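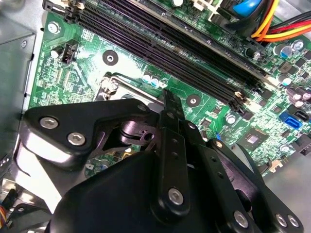
Virkance bench kit: what we got for the money

December 6, 2018

I said in the last post that I would write up the Virkance kit once I had used it properly. I have had it on the bench since April, mostly putting parts into old Dell desktops, and I think I know it well enough now to say who should buy it and who should leave it alone.

Virkance is sold by Hesgate as an add-on for people who already own a robot arm. It doesn't include the arm. You get a two-camera mount set, a printed fixture plate for small computer parts, the software, a year of email support and a box of screws. The gripper is extra, and so is a second fixture plate, which cost us £318. I thought that was a lot for a printed part until I tried to make my own and threw three of them away.

Setting up

The arm bolts to the back edge of the table and the work goes in front of it. Our table has a slatted aluminium top, so fixing things down is easy, but it is shiny and the wrist camera doesn't like it. Bright bands across the slats confused the part finder until I turned one of the lamps to the wall. The manual deals with this on page 209, long after you need it.

Allow an afternoon for calibration. The software asks for a set of arm positions, takes a reading at each and gives you a score at the end. Mine was poor the first two times. The camera bracket had worked a little loose, and the software had no way of telling me that. I would check every screw on the wrist before starting.
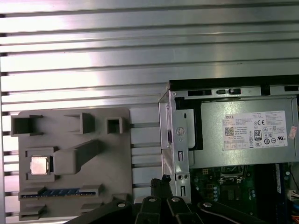
Once it was calibrated I left it alone for weeks and it held. The only time I had to do it again was after I changed the gripper fingers, and that took 80 minutes including a cup of tea.

The fixture plate is the best thing in the box. The processor sits in a square recess with its metal side up and the memory lies in a long slot with a clip at each end. Parts go back in the same place every time, and that makes the teaching far less tedious. The edges of the recess were slightly rough when it arrived. I went over them with fine sandpaper and have had no trouble from it.

Teaching a job

You can teach a job by moving the arm by hand or by typing positions into a table. I do the rough moves by hand and the last few millimetres in the table. Speed can be set for each step. For anything near the processor socket I run it at the slowest setting, as those pins are very fine and I don't want to buy another board.

The power supply and the drive cage stand up higher than you'd think once the tower is on its side, and the arm has to come in over them. Virkance lets you draw boxes it must stay out of. They work, but you can't tilt them, so with an awkward case you end up blocking off more room than you need. Cables are a separate problem. The software knows nothing about them. Tie them back before you start.

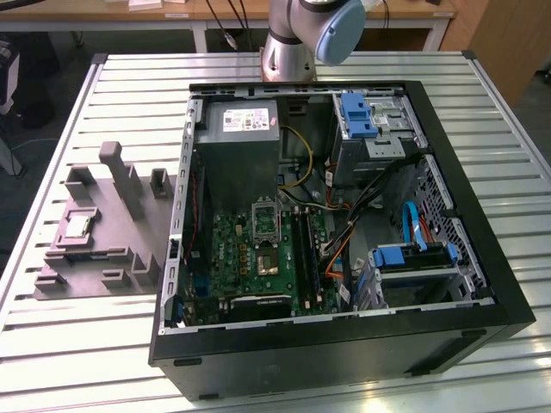 Memory was easier to teach than I expected. Lining up the module is fine. Pressing it home needs a firm push, and the default force limit stops the arm too early, so you have to raise it in the settings and enter a password to do so. I can see why they did that. I would still like the password to be remembered until I close the program.

The processor job took me far longer. Getting the chip out of the recess is simple enough, but carrying it level over the board and coming down square over the open socket needs a good view from the wrist, and the gripper itself hides a fair part of that view. I ended up stopping the arm short of the socket, taking a fresh reading from the wrist camera and then going down. The fixed camera is a help for checking where the case is and not much use for anything smaller.

Support from Hesgate has been decent. They answered most emails the next working day. One question about log files went round in circles for a fortnight, and I gave up. The logs are plain text and over 500 lines for a short job, so bring a good search tool.

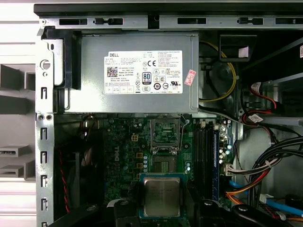 Begović Bench Automation Club, Jultdale

I'm posting this under the club's name as well as my own, as the kit belongs to the club and members can book it. If you are thinking of buying one yourself, come and try ours first. Bring your own case if it is a different make, and expect to spend the first session drawing boxes round things.

I would buy it again for repeat work on one kind of machine. For one-off repairs I wouldn't, as you'd have the part in by hand before the software had finished loading. The next update is meant to bring tilted boxes. I'll add a note here when I have tried it.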